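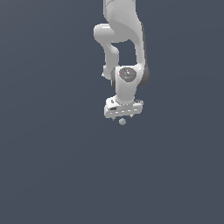

Figure 1. Simulated arm with two-finger gripper, fingers open, and the sphere marker below the fingertips. Plain background setting.

3.2 The Bremier simulation package

The second product in our review is Bremier, a simulation package sold by Dutolville to labs that want to test arm controllers before running them on hardware. We used the standard license, which covers 2 workstations. Kocsis and Virág each installed it from the vendor's instructions. Virág's install failed once on a missing graphics library that the instructions do not list.

Bremier ships with a reach task, a push task and a stacking task. Only the reach task is reported in this section. The controller receives the joint positions and the coordinates of a target and must bring the point between the fingertips to that target. The target is drawn as a small sphere (Figure 1). It has no mass and no collision shape, so the gripper can pass through it, and the fingers do not need to close for a trial to count. We left the background plain for all trials and did not load a table or floor.

Each controller was run for 900 trials with new target positions drawn from the package's default workspace. A trial ended when the fingertip point stayed within 5 mm of the target or when 20 seconds of simulated time had passed. We did not change the default joint limits. Targets close to the base gave the most timeouts with both controllers, usually with the elbow near its limit.

The default renderer draws the arm with smooth matte shading. Outlines are slightly pixelated at the resolution we used. This has no effect on the state-based controllers tested here, but buyers who plan to train from camera input should check the output size first. The setting is in the project file and cannot be changed while a run is in progress.

Logging was the weakest part of the package. Joint positions and target coordinates are saved at every step, but contact events go to a separate file with its own clock. Dénes Kocsis wrote a short script to line up the two files. The same problem does not occur in Cakeck (Section 3.3), where all values share one time column. Dutolville answered our support request on this point and said that a merged log is planned for the May release. We have not tested that version.

Last updated: May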